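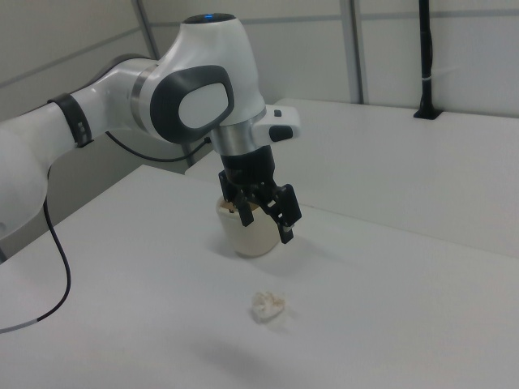

Clearing a table fast

Paper first. Wadded tissues, scraps, whatever's lying next to the cup — one pass, dont sort. Cups after that, and check inside before you tip one.
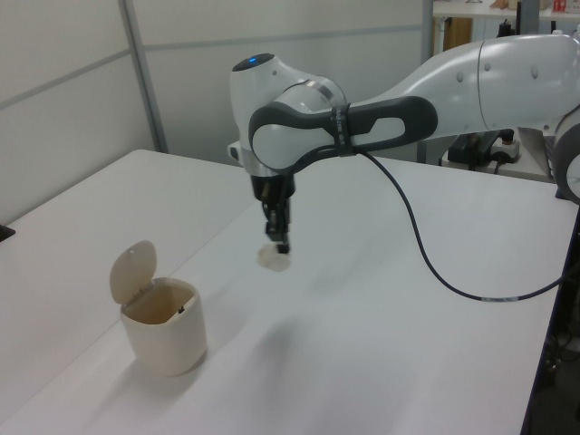
Crumbs are the slow part. I do mine Sunday night, 3 minutes, damp cloth, always toward me. Keep a little bin right on the table, a cream one with a flip lid is plenty, and leave the lid up till your done. Mateja Jurić uses a bowl — fine too. Empty it same day.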